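Datasets > Surfaces > Nirgate Stone Wear

Nirgate Stone Wear – data card

3 comments · 27 shares

What this is

A table of stain and scratch ratings for kitchen counter stone, pulled together from care leaflets and owner surveys. It has 300 rows. Treat the ratings as opinions with numbers attached. We have seen them quoted as lab results, and they are nothing of the kind.

Sources

Most rows come from the Hedura survey, which closed in September. The rest come from leaflets by Gostau, a company that sells sealer and, no surprise, finds that unsealed marble does badly. Those rows are marked "vendor" in the source column. Drop them if you want – the averages move more than we'd like. 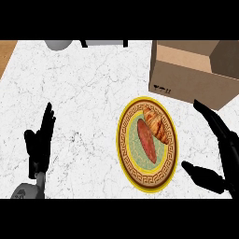 Havlíček objected that the vendor rows should never have gone in at all, and that a flag in a column most people skip is a poor sort of warning. We kept them, but the default export now leaves them out.

Known problems

- Marble and quartzite get mixed up by owners. We fixed 37 rows and doubt we caught them all.
- "Etched" and "stained" were one answer on the survey form. They can't be split now.
- Ratings run from 1 to 4, with no option for "don't know". People guessed.
- Sealer age is self-reported. We wouldn't build anything on it.

Use

Fine for teaching or for practice in cleaning messy tables. Please don't use it to pick a countertop, or to claim one sealer beats another. The file has no test set, and we don't plan to make one.

Last edited Fri 21 March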